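**Progress report to Flatent, second period**
Prepared by: Kristóf Szalai, Celton
Date: 5/10/23

During this period the team completed the first full set of demonstrations for the household tidying task. A total of 1,067 episodes were recorded by teleoperation in furnished homes. After review, 364 were set aside, mostly for delayed joint readings, and will not be used in training. 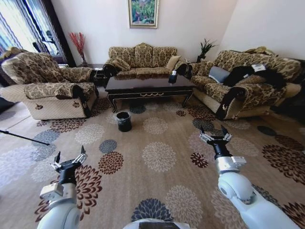 The remaining episodes were used to train two versions of the control policy. The first predicts one arm command at a time; the second predicts short sequences for both arms together. In 100 test trials per version, the second made fewer failed grasps and needed fewer operator stops. Both versions still perform poorly when the robot must turn before reaching.

Miklós Antal has begun work on the turning problem, using base motion data that was logged in April but left out of the first training runs. We request approval to move the unspent travel funds to computing costs for this work. The revised budget is attached as Annex 2.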